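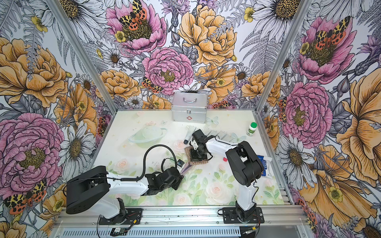
Last updated: 31 March 2018
Filed under: Hot tubs, Owners' questions

Hot tubs at home: the questions I keep getting asked
By Tatiana Hudec

I've had a hot tub in the back garden in Laltbridge for long enough now that people stop me outside the post office to ask about theirs. I'm not in the trade, I just read the leaflets (all of them) and made most of the mistakes myself. If your question isn't answered, send it in and I'll add it when I next have an evening free.

Do I need planning permission?

Usually not for a portable one that sits in the back garden, but please don't take my word for it. Listed buildings and conservation areas are a different matter, and so are flats with a shared garden. If you're planning to put a roof or a summerhouse over it, ask about that as well. I rang the council before I ordered and it took five minutes.

What should it stand on?

Something flat, solid and able to carry a frightening amount of weight! Water is a kilo a litre, and then you add the shell and your relatives. Mine is on a concrete slab. I wouldn't put one on decking unless somebody who knows about decking has been underneath and had a proper look. Leave room to get at the panel where the pump lives, too. I didn't, and the first time it needed looking at we had to drain the whole thing and shuffle it along with fence posts.

Can I plug it into an ordinary socket?

Some of the smaller ones are sold as plug-in, and the bigger ones want their own supply. Either way, get a qualified electrician to check the circuit and the outdoor protection. Mine was done by Svatopluk Kolář, who also talked me out of the spot I'd picked, right under the kitchen window. No extension leads, ever.

How often do you test the water?

Every day we use it, and every other day if we don't. I use the dip strips and compare them with the chart on the tub (in daylight, as the colours all look the same under the patio light). Keep the pH between 7.2 and 7.6 and follow whatever your sanitiser's label says for the rest. Don't ever mix two chemicals together, and always add the powder to water, never the other way about.

How often should I change it?

We do ours every three months or so, and sooner after a party. Sun cream is the worst thing for it, followed by hair products. I make everybody rinse off first and I've stopped being embarrassed about asking.

Why has mine gone cloudy?

Nine times out of ten it's a tired filter. Take it out and rinse it with the hose, then give it a soak in proper filter cleaner overnight. I keep 2 filters on the go so one can dry out while the other's in. If it's still cloudy after that, test the water again, and if you can't get the readings to settle then start afresh. I once spent a whole week chasing cloudy water with bottles of this and that when a refill would have sorted it by teatime.

What does it cost to run?

I can only tell you about mine. The electric went up by £28 a month over the winter and rather less in summer. The cover makes the biggest difference. Our old one had soaked up so much water that I could barely lift it, and I put off replacing it because the new one was £296. I should have done it a year sooner.

Is it all right for children?

Ask your GP if you're unsure, particularly with little ones, who overheat much faster than we do. In our house it's no babies or toddlers, a lower temperature and short dips for the older ones, and a grown-up right there the entire time. The cover straps get locked when we come in, even if we're only popping in for a towel.

Can I let my holiday guests use it?

This is where it gets more serious. Once paying guests are using the tub you've got duties that a family tub doesn't have, with written records and regular checks, and your home insurance may well not cover it. Speak to your insurer and to environmental health before you put it in the advert.

What about the neighbours?

Pumps hum, and people in hot tubs talk louder than they think they do. We turn the jets off at ten. I did go round and ask next door after the first month, and they said the pump was fine but could we please stop singing.

Should I drain it for the winter?

I don't, as that's when I like it best! If you do shut yours down, follow the maker's instructions for clearing the pipes, as water left in them can freeze and split them. Ours stays on right through, and it gets its big clean in April.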